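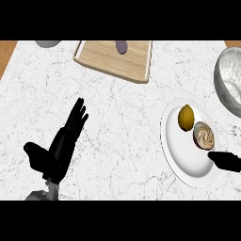

Simulation Tools Review Group: minutes of the second meeting on the Allatero kitchen pack

2022-12-04 | Minutes taken by Ketill Overgaard
Print | E-mail
3 shares | 2 comments

Present: the chair, the lab manager, both control engineers, the perception engineer, purchasing, K. Overgaard (minutes). Sterance joined by call for items 3 to 5 and left before item 6.
Apologies: the safety officer, who sent written comments (see item 5).

1. Minutes of the previous meeting

Agreed with one correction. Under licensing, "per user" should read "per machine". The quotation had been read wrongly and purchasing has confirmed the wording with Sterance.

2. Matters arising

2.1 The trial licence was extended and now covers the rest of the review.

2.2 The workstation in the Echevarría room has been given the larger graphics card. The driver version is held at the one Sterance tested with. Nobody is to update it during the trial.

2.3 The comparison with Janov, our in-house simulator, has been started but not finished. The table of contact settings was passed round in draft. Two columns are still blank.

3. What is on offer

3.1 Sterance set out the contents of the package: the Allatero simulator, a kitchen asset pack, a two-arm robot model with multi-fingered hands, and a recorder that stores joint positions together with the rendered view. Support is by e-mail, with a call each month for the first year.

3.2 The asset pack is listed as 440 objects. The perception engineer asked how many of these have their own collision shape and how many share a simplified one. Sterance did not have the split to hand and will send it.

3.3 The chair asked if the counter, boards and bowls could be swapped for our own models. Sterance said yes, through an import tool, provided that the mesh is closed and the scale is in metres. The import tool is included in the price.

3.4 Lighting and surface finish can be changed per run from a settings file. The marble used throughout the trial is the default and there are several others. The perception engineer would like a plain matt surface as well, as the veins make edge finding harder around small objects. Sterance noted this as a request and made no promise.

4. Trial results

4.1 The control engineers reported on the plate task. A lemon and a second, cream-and-beige item are placed on an oval plate to the right of the counter. The right hand works at the plate. The left arm is kept on its own side of the counter and takes no part unless the operator brings it in.

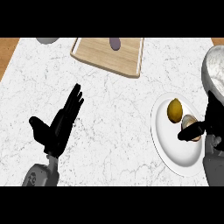

Item 4.1: Allatero plate task, rendered view. Left hand open and empty, right thumb across the cream-and-beige item.

4.2 The task was run 100 times with the default contact settings and the same number of times with the settings carried over from Janov. Full results are in the trial folder. In short, the default settings are more stable when the thumb is in contact and the Janov settings are faster. With the Janov settings the plate sometimes crept across the counter with nothing touching it. The cause is thought to be the friction value for the plate rim, which was set by hand.

4.3 One of the control engineers pointed out that the right hand hides a good deal of the item it is handling, and that the recorded view on its own does not show where contact is made. The contact log has to be read alongside it. The log is written at a different rate from the view — matching the two took most of an afternoon. Sterance said a shared time stamp is planned for the February release and offered a script to cover the gap until then.

4.4 The perception engineer raised the black bands across the top and bottom of the recorded view. They come from fitting a wide view into a square output. The cutting board and the grey rounded object to its left both run up under the top band, and the purple item on the board is cut by it. For training use we would want either the full height or no bands. Sterance said the output shape can be set in the recorder and will send the relevant page of the manual.

4.5 There was some discussion of the second item on the plate. The operators had been writing it up as a dip in some runs and as an onion in others. The perception engineer asked that labels be taken from the asset list and not typed in by hand. Agreed. Existing run notes to be corrected before the figures are used anywhere.

4.6 Speed. With the recorder on, the workstation kept up with real time for the whole of a 48-hour unattended run. Memory use rose slowly and did not level off. The lab manager considers this acceptable for nightly jobs if the process is restarted between them.

5. Written comments from the safety officer

5.1 No objection to the purchase. The comments deal with what happens when motions recorded in Allatero are played back on the real arms. The joint limits in the simulated model are wider than ours at the wrist, and recorded motions must go through the existing limit check first.

5.2 The safety officer asked if the simulated arms can be stopped by the same signal as the real ones, for operator training. Sterance said there is an input for this, though it has only been tried with their own controller. Control engineers to test.

6. Cost (Sterance not present)

6.1 Purchasing gave the quoted price per machine and the yearly support charge. The asset pack is charged separately at some 1,000 euros and can be bought later at the same price within the first year.

6.2 The lab manager was in favour of one licence now and a second after the February release. The chair asked if the Janov work could be stopped in that case. The control engineers were against stopping it until the contact table is complete, and this was accepted.

6.3 No decision on the asset pack until the collision shape split has been received (3.2).

7. Actions

7.1 Sterance: collision shape split; time stamp script; manual page on output shape.
7.2 Control engineers: fill in the two blank columns in the contact table; repeat the Janov-settings runs with the rim friction corrected; test the stop input.
7.3 Perception engineer: correct item labels in the run notes; send Sterance the surface request in writing.
7.4 Purchasing: ask for a revised quotation for one machine, with and without the asset pack.
7.5 K. Overgaard: circulate these minutes and the safety officer's comments in full.

8. Any other business

The Echevarría room booking sheet still shows the trial as ending last month. The lab manager will change it.

9. Next meeting

To be fixed once the revised quotation is in.

Print | E-mail
2 comments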